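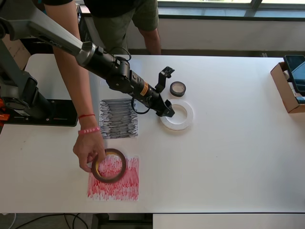
Fig. 1. Arm over the table, gripper above a roll of white tape.

Week 3 notes - Mystery animals and how to read a sighting
S. Babaei, evening section, Gestcombe

Readings still the same as on the syllabus. Bring the packet Wednesday, we will mark it up together.

LAST WEEK, QUICK
Folklore animal = story comes first, body maybe never. Cryptid = somebody claims the body is out there now. Same creature can slide from one to the other. Sea serpents did it, did it more than once.

TODAY: THE PLATYPUS PROBLEM
Skin reaches Britain, gets described in print 1799. Duck bill on a furry body. The man describing it admits he has doubts, looks for signs that somebody stuck it together. Reasonable thing to do! Stitched mermaids were a known trade, monkey top and fish bottom.
So: the weird thing was real. People love this story and use it for everything. "They laughed at the platypus too." Careful. What settled it was more specimens, then dissections. Being doubted did not make it real. Plenty of doubted things stayed fake.

Write this in your margin: what would a second specimen look like for this claim?

THE ATHOLM BEAST (our case for the term)
Large dark animal, long neck or long tail depending who you read, seen near the lake at Atholm. Packet has 142 reports. Read the first 3 pages closely, skim the rest.

Things to look for:
- Date of the sighting vs date it was written down. Some of these are decades apart.
- Distance. One witness says 800 yards at dusk. Go stand in a field at dusk and look at a cow.
- Who wrote it. Kazemi collected most of the reports and retyped them all, so the wording gets very samey. "Moved with purpose" shows up over and over. Is that the witnesses or is that Kazemi? I lean Kazemi, argue with me.
- Size compared to what? A boat, a dog, a fence post. No comparison = weak size estimate, mark it W.

Note the reports bunch up after the newspaper story. Two ways to read that. (a) story made people see things (b) story made people willing to tell what they already saw. You cannot tell these apart from the total. You need the sighting dates, see first point.

MISIDENTIFICATION, USUAL SUSPECTS
Otters swimming in a line - looks like humps
Deer swimming, antlers up
Bear or fox with mange. Hairless animals look very wrong, most people have never seen one
Big cats, escaped or not
Floating logs, boat wakes on flat water
Decayed sharks. A basking shark loses the jaw and gills early on and whats left is a small head on a long neck. Plesiosaur every time.

An explanation has to fit the report too. "Probably an otter" for something seen crossing a road with a calf in its mouth is lazy. Skeptics get sloppy same as belivers do. Mark those down just as hard.

THE TOMO PRINT
Plaster cast, named for the dog that found the track. In packet, second to last sheet. Four toes, no claw marks. Dogs usually leave claws, cats usually dont. But mud slumps, and one print is one print. No stride, no trackway. Grade it C at best.

FOR WEDNESDAY
Pick one report. One page, typed:
1. what the witness saw (only that, no animal names)
2. what they concluded
3. two ordinary candidates and where each one fails
4. what evidence would change your mind, either direction

Number 1 is harder than it sounds. "I saw a creature's neck" is already a conclusion. "Dark vertical shape above the water" is better.

Late papers to my box before 5. Lake survey maps go up next week if I can get the scans readable.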